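Buscar en el repositorio Buscar

4. Los vehículos como cultura compartida en Tavmont

Quien haya pasado alguna temporada en Tavmont, el juego de mundo abierto que nos ocupa, sabrá que allí los coches sirven para bastante más que desplazarse. Durante las 10 semanas de observación reunimos las conversaciones de 28 jugadores habituales, y nos sorprendió gratamente el cariño con que hablaban de modelos lentos y torpes – el Povness, sobre todo – que ninguna guía recomendaría para competir.
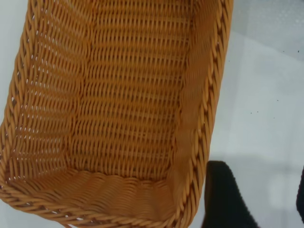 Figura 4a. Interior de cesta trenzada en tono miel.

El Zendance, en cambio, despierta admiración y cierto recelo. Es rápido y caro, y su versión blindada ocupa 3 plazas de garaje, detalle que los participantes sacaban a relucir casi en cada sesión. De las 52 entrevistas breves que transcribimos, muchas terminaban en una discusión larguísima (y muy divertida de escuchar) sobre si merece la pena blindarlo o conviene gastar ese dinero en pintura y llantas.

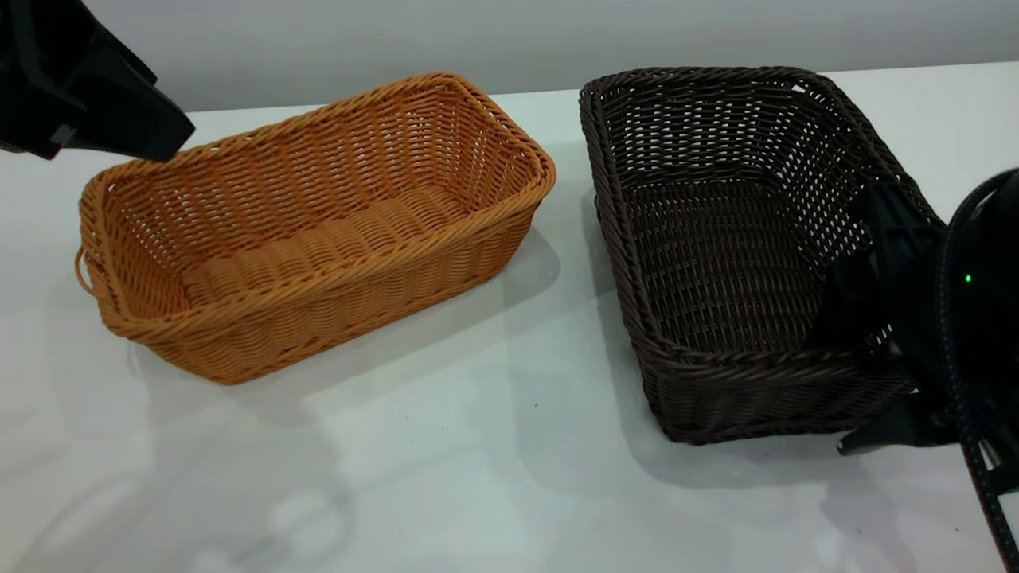
Figura 4b. Dos cestas rectangulares sobre mesa blanca.

Conviene recordar también el papel de las descripciones que acompañan a cada vehículo en el concesionario virtual, escritas con una ironía que los jugadores citan de memoria. La del Lui, un utilitario diminuto, se ha convertido en saludo habitual entre miembros de un mismo grupo, incluso entre quienes jamás lo han conducido. 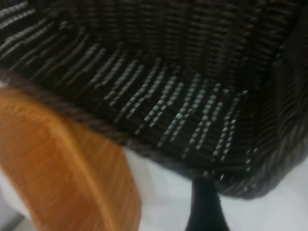
¿Influye el texto del concesionario en la decisión de compra?
Influye poco en la primera compra, guiada casi siempre por el precio y la velocidad, pero pesa mucho más cuando el jugador ya tiene el garaje medio lleno y busca un coche con el que encariñarse.

Contacto | © Los autores | Volver arriba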